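Section 4: Putting in the Batteries and Setting the Clock

Welcome back! If you have followed along from Section 3, your Wiltholm weather station is out of its carton, the outdoor sensor has its little rain hood snapped on, and you are probably itching to see some numbers on the display. We'll get there soon, I promise. Please read this section through once before you begin, as the order of the steps matters more than you might think.

What you will need

Fresh AA batteries for the display and for the outdoor sensor
A small Phillips screwdriver
A clear, flat spot to work, indoors and in good light

Sort your batteries before you open anything. Most of us have a drawer or a bin where new ones and tired ones end up living together, and a tired one in the sensor will cause you no end of puzzlement later on.

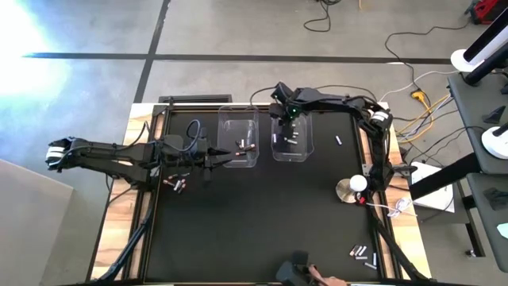 Lay the display and the sensor side by side, close enough to touch. They need to find each other the first time they are switched on, and they do it best at short range.

Powering up

1. Turn the outdoor sensor over and loosen the screw on the battery door. The screw stays in the door, so don't keep turning once it feels free.

2. Put the batteries in the sensor first, matching the plus and minus signs molded into the plastic. A small red light blinks when it has power.

3. Wait until the light has blinked twice, then put the batteries in the display.

4. Leave both pieces alone while the antenna symbol flashes. When it stops flashing and stays lit, the two are paired and you will see the outdoor temperature on the upper line.

Note: If you see dashes where the outdoor temperature ought to be, take the batteries out of both pieces, have a cup of coffee, and start again from step 2. This cures it nearly every time.

Caution: Use the same brand and type of battery throughout, all of the same age. Mixed batteries can leak, and the warranty does not cover a leak.
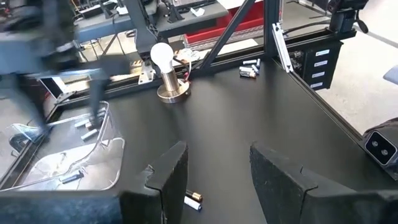 Rechargeable batteries will run the display quite happily, but please don't use them in the outdoor sensor. They fade quickly in the cold, and if you live anywhere with a proper winter you may lose your readings by the end of November. For very cold yards, lithium AAs are well worth the extra money.

Setting the clock and calendar

5. Hold down SET until the year flashes. It starts at 2000 and goes up to 2071. Press UP to move forward, or keep it pressed to race along.

6. Press SET again for the month, the day, the hour and the minutes, in that order.

7. Press MODE to save. If you wander off halfway through, the display goes back to its normal screen and keeps whatever you had already entered.

Owners of the older Thibodeau display will find that SET and MODE have traded places. My apologies to your thumbs!

Once everything is reading nicely, tighten the sensor door and go on to Section 5, where we choose a shady place to hang it.

Section revised 2 May 2025 by Aaliyah Wong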